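News from the Daltcombe workshop
07/03/2023

Since January, the desktop computers that come back to our refurbishing shop in Daltcombe pass first through the new robot cell, which we call Umby. Before that, every machine was opened and emptied by hand. Last year this was 1825 machines, and the same few people did nearly all of them.

I want to write a little about what this changed for us, as colleagues in Chisholm and Goststead have asked me and they will get their own cells later.

The work is now divided in another way. A person takes off the side panel, lays the tower on the rails and looks if something is bent or broken inside. Then the arms work on the parts, such as the hard disk and the processor.
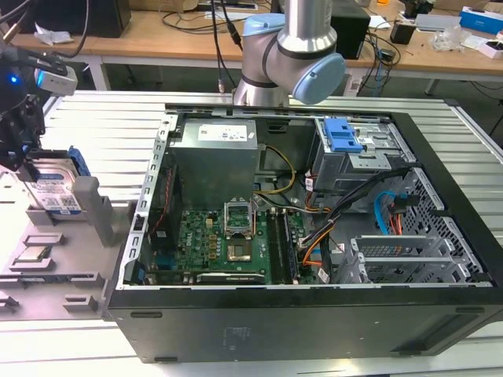

Damián Carrasco has worked at the dismantling bench for 7 years, and he was not happy when he heard of the plan. He told me that he expected to stand beside the cell and press a button all day. Today he does the checking and the testing of memory, and he teaches the cell when a new model of case arrives. His wrists hurt less in the evening. He also says that he misses the talk at the bench, and I think we should take this seriously.

No one lost the job. Two people moved to testing, where we had a waiting list of 82 machines in the winter. The pay for testing is one grade higher, but the training took longer than we promised, and for this I apologize.

There are still problems. Cables are difficult for the cell, and old cases with dust in the latches must often go back to a person. The early shift has asked for a second chair and better light near the rails. Both are ordered.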